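Ticket: Listings revert to "Uncategorized" after nightly import
Product: Movitz Stock Manager, hosted
Store: Rirnside Children's Resale
Opened by: Giorgia Villa
Assigned to: Gianni Zanetti
Opened: September 2020
Status: Resolved

Giorgia Villa
Every morning a group of our listings is back in Uncategorized. We fix the category by hand, save, and it holds for the rest of the day. Next morning the same listings are wrong again. The store has 3,185 active listings and the morning report shows 54 of them in Uncategorized. The list of affected SKUs does not change from one day to the next. Price, size and photos are fine. Import source is the Trendix consignment sheet, CSV, picked up at 2:00 a.m.

Gianni Zanetti
Please send the CSV from the last run and the import log for the same run. The log is under Settings > Imports > History > Download. Do not open the CSV in a spreadsheet program before attaching it. Some of them rewrite the file on save and the original encoding is lost.

Giorgia Villa
Both attached. I copied the CSV straight off the server.

Gianni Zanetti
Import log shows no errors. For the affected rows it reports "category: no match, default applied." Default in your account is Uncategorized, so the import is doing what it is set up to do. The question is why those rows don't match.

The category text in the file looks identical to the category name in the store: "Pants & Leggings". Checked the following:

Case: match is not case sensitive. Ruled out.
Trailing spaces: stripped on import. Ruled out.
HTML-encoded ampersand: not present in the file. Ruled out.
Category ID column: empty on all rows, so matching falls back to the name. Expected with Trendix files.

Next step is a byte comparison of one good row and one bad row.

Gianni Zanetti
Found a difference. On bad rows the space after the ampersand is a non-breaking space (C2 A0 in UTF-8). On good rows it is a normal space (20). They look the same on screen. The importer strips non-breaking spaces from the ends of a field but leaves them alone in the middle, so the name comparison fails.

Giorgia, is there a step where someone pastes the category from a web page or a document?

Giorgia Villa
Yes. Natalina Colombo does intake on two mornings and copies category names from our intake guide, which is a page on our site. Everybody else picks from the dropdown in Trendix. I checked a few of the bad SKUs and they are all her intake.

Gianni Zanetti
That agrees with the file. Page source for the guide has a non-breaking space entity in that one category name, most likely put in to keep it from wrapping. The other names are clean.

Workaround, in this order:
1. In the guide, replace the entity with a normal space and publish.
2. In Trendix, filter by category text and re-select "Pants & Leggings" from the dropdown on the bad rows. Retyping also works. Pasting from an old copy of the guide does not.
3. Run a manual import with "Update existing" checked and "Create new" unchecked.
4. Open the report and confirm the Uncategorized count is zero.

Giorgia Villa
Steps 1 and 2 done. Step 3 stopped with "row limit exceeded for manual run."

Gianni Zanetti
Manual runs are limited to 800 rows. Export only the changed rows from Trendix and import that file. The scheduled run has no such limit.

Giorgia Villa
Imported the short file. Uncategorized is at zero. Will check again after the 2:00 a.m. run.

Giorgia Villa
Still zero this morning. One leftover question. The size filter under Pants & Leggings did not show the corrected items until the afternoon. Is that related?

Mahnaz Vahidi
Taking this part from Gianni. Filter counts are cached separately from listings and the cache is rebuilt every few hours. Settings > Storefront > Rebuild Filters forces it. No fault there. I ran it on your store and spot-checked one of the corrected listings, sage green velour pants with an elastic waist. It now comes up under the category, the color filter and the size filter.

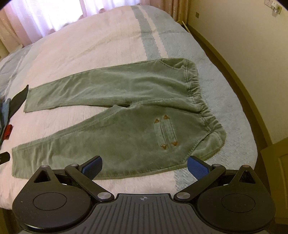
Resolution

Cause: non-breaking space inside the category name, copied from the store's intake guide.
Fix: guide page corrected, affected rows re-selected in Trendix, partial import run, filters rebuilt.
Follow-up: change request filed to have the importer treat non-breaking spaces inside a field as normal spaces when matching names. No release assigned yet.
Closed by: Gianni Zanetti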